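Thread by Yoga Chong
Reading time: 6 min

We use cookies to remember your settings and to see which threads get read. Accept all / Manage choices

1/ Right, a thread about a wire basket. I've been going on about it to anyone who stands still, so I may as well do it properly and all in one place.

2/ Background for new followers: I've been trying to sort out the tea and coffee things at our shared workroom. For two years they lived on a tray. The tray was too big for the shelf, too small for the mugs, and it had a lip just high enough to tip a cup when you dragged one over it.

3/ Philomena McGrath (hello Philomena!) once carried the whole lot from the sink to the big table without spilling a thing and we gave her a round of applause. That's how bad the tray was.

4/ So I went looking for a basket. My list of wants was short. Flat bottom. Open sides. Small enough to carry in front of you through a door. No handles that flop down and trap your fingers.

5/ The flat bottom is the bit I feel most strongly about. I love the look of those baskets that are wire all the way round, but stand a small cup in one and it wobbles between the bars like a foal. Teaspoons go straight through. You pick the basket up and leave a trail of cutlery behind you.

6/ The first one I bought was a Plusa. Lovely thing, very deep, and it now holds my scarves at home, where it's extremely happy. Far too deep for cups. You had to go in up to the elbow for the one at the bottom.

7/ The second was a hand-me-down from Fergal Dolan, who'd had it under his sink. It was round. I had no idea how much I'd mind round until I tried to put it on a shelf next to a box of teabags. All those wasted corners!

8/ Third go: rectangular, dark grey, upright bars down the sides, a bottom you can stand things on. Reader, I was delighted.

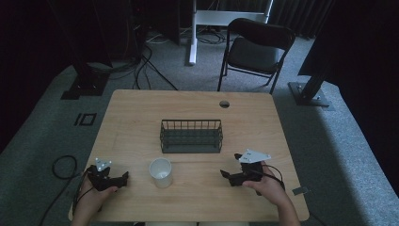

Thread last edited by its author: 9 Jul 2020

9/ One dark grey basket, one small white cup, plenty of pale wood to put them on. I could look at those colours together all day. Dark grey and white on light wood is such an easy combination to live with, and I say that as someone who painted a bathroom orange.

10/ Let's talk about upright bars for a second. I much prefer them to a criss-cross grid. You can see through to what's inside, and there are fewer little corners for crumbs and tea dust to settle in. A damp cloth folded over one finger goes down each gap and you're finished before the kettle boils.

11/ (Do wipe it, though. Tea dust is sneaky. I ran a white cloth along the edge of the old tray before I retired it and I won't be describing the cloth.)

12/ Now, the cup. Small cups are wonderful and I will defend them. A big mug goes cold halfway down while you're busy with something. With a small one you drink it while it's hot, then you get to have another, and that feels like a treat twice.

13/ Also – and this matters for basket people – small cups pack. I put them in upright, side by side, with a folded tea towel along one edge to stop them knocking about. I don't stack them. Arvo Pitkänen stacks his and he's been asked to stop.

14/ What goes in our basket, since a few of you wanted the list:
cups
teaspoons, in a jam jar
the sugar tin
a tea towel
whichever biscuits haven't been found yet

15/ What does NOT go in: the milk. I tried it once. The bottle is taller than the sides, so it leans, and then you're walking with your chin on the lid. Milk travels separately, in a hand.

16/ A word on tables too. Rounded corners, please, everybody. I've got a permanent bruise at hip height from the square-cornered one I have at home, and every time I walk round a table with soft corners I feel looked after.

17/ And a cable hole near the back edge! I get far too excited about these. Just a small round one will do. A lamp lead or a phone charger goes down through it and stays away from your drink, and you get the front of the table back.

18/ The trick if you've got one is to use it for the thing that never moves. Ours used to have four different leads poked down it and you couldn't get any of them out again without unplugging the others. One lead. Be strict.

19/ If your table hasn't got a hole, a clip on the edge does nearly the same job. Gidey do a little one that's fine. I've also used a bulldog clip and felt very clever.

20/ Grey carpet: I used to be against it and I've come round. It forgives biscuit crumbs until you can get to them with the vacuum. It doesn't forgive beetroot, but that's a story for August, when Philomena brings the salads back.

21/ Lots of replies asking about size, so here's my method, which needs no tape measure. Take the cups you really use. Stand them on a sheet of newspaper in two rows. Draw round the lot with a marker. Cut it out, fold it up and take it to the shop with you.

22/ You will feel silly laying a bit of newspaper in the bottom of every basket in the shop. Do it anyway. Gearóid Kavanagh came with me and pretended to be looking at doormats the whole time, and then asked to borrow the newspaper.

23/ He bought one as well! His is for bread. He says the open sides keep the crust nice and I've no reason to doubt him, his bread is excellent.

24/ Other jobs I'd happily give a basket like this:
onions and garlic
hand towels, rolled
the post you're going to deal with
gloves and hats by the door
seed packets, stood on end like records in a shop

25/ That last one is Fergal's and it's brilliant. He has 53 packets in his, in order of sowing, with lolly sticks between the months. I went round to see it and stayed for an hour.

26/ One small warning. Wire feet and soft wood don't get on if you drag. Lift it, don't slide it. If you've got a table you're fond of, stick four dots of felt underneath – the sort sold for chair legs, cut down with scissors. Mine came in a sheet of 25 and I've been putting them under everything since. The sugar tin has them.

27/ Someone asked if I'd tried the Witov stacking ones. I have! They're good in a cupboard, but the part that lets them stack makes the rim stick out, and it catches on my sleeve. If you've got neater sleeves than I have, go for it.

28/ Someone else asked about using an old Dedasport kit bag, and I had to put my phone down for a bit. Please don't carry cups in a kit bag. (I know you were joking, Arvo.)

29/ My favourite part of all this is the setting up. You put the basket down in the middle of the table, you take the first cup out and put it near the edge where somebody's going to sit, and suddenly it's a tea break. People drift over. I love it so much.

30/ And putting away takes a minute now. Cups in, jar in, towel along the side, lift, shelf. The tray used to need a plan.

31/ Still to solve: somewhere for the wet teabags. At the moment it's a saucer, and the saucer is always full, and it's always me who meets it. If you've got a small lidded pot you swear by, tell me what it is and where you keep it.

32/ Also still to solve: the biscuits haven't made it to the end of a single break, so I can't yet tell you whether the tin fits with the lid on.

33/ Adding this one late, as I've been asked three times: no, I haven't lined the basket. You could, a bit of cork matting would look smart. I like being able to rinse it under the tap and stand it on end to drip.

34/ Philomena wants it noted that she could still do the tray.

More from Yoga Chong
Airing cupboard, before I lose my nerve
A small thread in praise of jam jars
Which drawer do the batteries live in?
Felt dots: where else I've put them
I painted the bathroom orange and I have thoughts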